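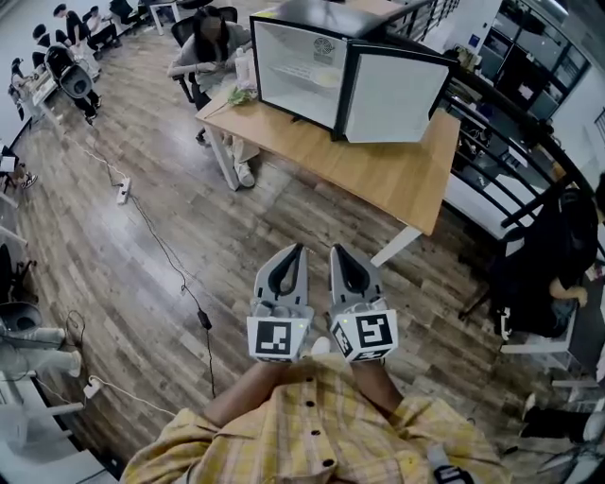

Ticket 2511 was opened by Rommel Saludo of the Samonte office and concerns the failure of the shared booking calendar to display reservations made by staff at the Tundell site. Reservations were accepted and a confirmation message was sent, but the entry did not appear to colleagues at Samonte, with the result that two meetings were placed in the same room. The fault affects open-plan areas as well as closed rooms, including the wooden-floored office where staff sit together and where desks are reserved through the same calendar. Priority was set to medium.

Status: Resolved
Opened: 29 Jan 2023
Assigned to: Edgardo Tagle, Service Desk
Affected service: Oltix Calendar, shared resources

Entry 1 – E. Tagle
The fault was reproduced from a test account. A booking made at Tundell was visible at Tundell only. A booking made at Samonte was visible at both sites. The user was asked to sign out, clear saved data and sign in again. No change.

Entry 2 – E. Tagle
Permissions on the shared calendar were compared with the copy kept from November. They are identical. The matter has been passed to Wilfredo Cabrera, who looks after the link between the two sites.

Entry 3 – W. Cabrera
The link is working, but the queue at the Tundell end holds 400 entries which have not been sent. The oldest is a repeating booking with no end date, created by the facilities account. The Stosteck connector attempts this entry first, fails, and does not proceed to the next.

Entry 4 – W. Cabrera
The repeating booking was given an end date and the connector was restarted. The queue began to clear, then stopped with 40 entries remaining. These carry a room name which was changed last year. Jhun Barredo has been asked to confirm the correct names.

Entry 5 – J. Barredo
Names confirmed. The old name should be replaced in all cases except for 9 bookings, which have been cancelled by their owners and may be deleted.

Entry 6 – W. Cabrera
Changes made as instructed. The queue is empty. Test bookings from both sites appear correctly.

Entry 7 – R. Saludo
Confirmed as working at Samonte. Please advise whether staff need to make their bookings again.

Entry 8 – E. Tagle
Existing bookings do not need to be made again. Where two bookings now overlap, the earlier one stands – the owner of the later one should choose another room or contact the Service Desk. Repeating bookings must have an end date from now on. Ticket closed.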